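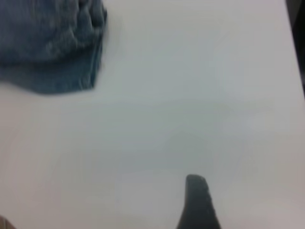 醸造場ノート 2019年8月30日

朝いちばんでpH計の校正。Hartonoの卓上機は今日も機嫌が悪く、緩衝液に浸けてから表示が落ち着くまでにコーヒーが一杯飲める。電極の保存液が減っていたので足した。前に使った人はキャップをきちんと閉めること。前に使った人は私だが、書いておけば効くかもしれない。

ウジェドゥラ(Ulledura)の区画から果粒サンプル。いつもどおり100粒、列の両側、房の上・中・下から混ぜて採る。今回は新しく来た二人に任せたところ、見事に甘そうな粒ばかり入った袋が戻ってきた。人間は放っておくとおいしそうなものに手が伸びる。糖度が先週から跳ね上がっていたのはそのせいで、ブドウが急に頑張ったわけではないと思う。採り直しを頼んだら、二袋目は反省の色が濃すぎて日陰の房に寄っていた。両方の値をグラフに入れ、採取者の欄に「甘党」「反省後」と書いた。本当の値はその間のどこかにあるはず。

種は茶色いのと緑の混じったのが半々という印象。噛むとまだ青い。皮は先週よりだいぶ素直に潰れる。果汁の香りは、青リンゴというより切ったばかりの茎。ロサノさんは同じ果汁を嗅いで「白桃」と言った。この人は収穫が近づくと何を嗅いでも白桃になる。去年の記録を見たら、やはり同じ時期から白桃が増えていた。

酸の滴定は二回。一回目はビュレットの先に気泡を残したまま始めてしまい、途中で気づいたが、最後までやった。捨てる値を丁寧に読むのは心の修養になる。二回目の値だけ採用。一回目は線で消してあるが読めるようにしてある。修正液を使わない方針は変わっていない。

タンクの件。2375リットルの方を白に回す、と先月決めたつもりだったが、ロサノさんの予定表では赤になっていた。私の予定表では白。壁の予定表では空欄。三つのうち壁が一番正直である。昼に話し合って白に決まった。冷却ジャケットの効きがあちらの方が良いというのが決め手で、私の弁舌は関係ない。壁にも書いた。油性ペンで。

パッキンは上蓋の分が硬くなっているので交換。注文済み。下のバルブは分解して洗った。組み直したらワッシャーが一枚余り、もう一度分解した。余ったワッシャーは別のバルブのものだった。つまり一回目の組み立ては正しかったのだが、それを知るのに昼前の時間を全部使った。

栓の比較試験、途中経過。五月に詰めた白で、Prastixの合成栓といつもの天然コルクを40本ずつ、と書きかけて数え直した。合計は80本で正しい。全部横置き、同じ棚、上下の段を交互に入れ替えてある。今日は各組から三本ずつ抜いて、遊離亜硫酸と色を見た。

結果は地味。色は私の目では区別がつかない。亜硫酸は天然コルクの方がばらついたが、三本で何か言うつもりはない。合成栓はどれも似たような値で、似たような味がした。几帳面だが話の続かない客のような感じ。天然コルクの一本だけ、香りが妙に開いていて、これをテイスティング前に飲み残しておけばよかったと後から思った。残りは分析で使い切った。

目隠しで飲んだときの全員の当たり外れも書いておく。ロサノさんは自信満々に「こちらが天然」と言って外した。私は自信なさげに答えて外した。正解したのは電話を取りに来ただけの事務の人で、理由を訊いたら「こっちの方が重いグラスに入っていたから」とのこと。グラスは揃えること。次回の手順に追記した。

なお抜栓の感触は合成栓の方がきつい。手動のスクリューだと肩に来る。レストランの人がこれを一晩にどれだけ抜くか考えると、試験項目に「腕」を入れてもいい気がする。次回は十二月までは待たず、収穫が片づいたら一度やる。収穫が片づいたら、という言い方を毎年しているが、片づいた年の記録が見つからない。

午後、ブラルポルト(Bralport)の畑へ。標高800メートルまで上がると、下と比べて明らかに涼しく、着いた途端に全員の仕事の速度が落ちる。こちらの果粒はまだ硬い。急ぐ必要なし。下の区画より遅れるのは例年のことで、むしろ順番に来てくれるのは助かる。圧搾機は一台しかないし、うちの人手も増えていない。

東側の斜面で葉に白っぽい粉。うどんこ病かと思って緊張したが、指でこすったら道の砂埃だった。念のため何枚か持ち帰ってルーペで見た。やはり砂埃。ルーペで見る砂埃はなかなか立派なものである。ただし、房の奥の方に去年やられた株があるので、そこだけ札をつけて来週も見る。札は黄色。赤い札は「抜く株」に使っているので、絶対に間違えないこと。去年の件はまだ皆覚えている。

鳥よけの網、下端がめくれているところが何か所か。留めて回った。鳥はめくれた場所を私たちよりよく知っていて、留めている間ずっと隣の列で待っていた。

酵母。今年の白は半分を野生発酵、半分を乾燥酵母で立てる案のまま。ロサノさんは全部野生でいきたいと言う。私は全部乾燥でもいい。半分ずつというのはどちらの信念でもなく、ただの停戦ラインである。スターター用の果汁は先に少量摘んで、収穫の四日前には立てておく。去年は二日前に始めて、肝心の日にまだ眠そうだった。立ち上がりの温度は毎朝毎晩記録。記録用紙は冷蔵庫の扉に貼る。去年の用紙がまだ貼ってあったので剥がした。後半は誰の字かわからない。

亜硫酸の在庫は足りる。濾紙が足りない。標準液は期限が近いので、新しいのが届いたら古い方は練習用に回す。ラベルに大きく「練習」と書くこと。小さく書いたら本番に使われたことがある。

計算の訂正。先週のページの補酸の見積もりで、小さい方のタンクの容量で割っていた。フルヘンシオ・ロサノの署名も入っているので、二人とも見落としたことになる。連帯責任は気持ちが軽い。直した値は先週のページの余白に赤で入れた。実際にはまだ何も添加していないので実害なし。

明日以降
・ウジェドゥラの再サンプリング。採取は私がやる。甘党でないとは言っていない。
・上蓋パッキンが来たら交換、そのあと水張りで漏れ確認。
・電極の予備を注文するかどうか。Hartonoの機嫌を二、三日見てから。
・試飲グラスを同じ型で揃える。棚の奥に一式あるはず。
・圧搾機の試運転。去年の最後に変な音がしたと書いてあるが、どんな音かは書いていない。書いたのはロサノさん。訊いたら「ブルル、というか、グルル」。ブルルの方で様子を見る。

追記、夕方。反省後の袋の果汁をもう一度嗅いだ。少し白桃。認めたくないので鉛筆で書いておく。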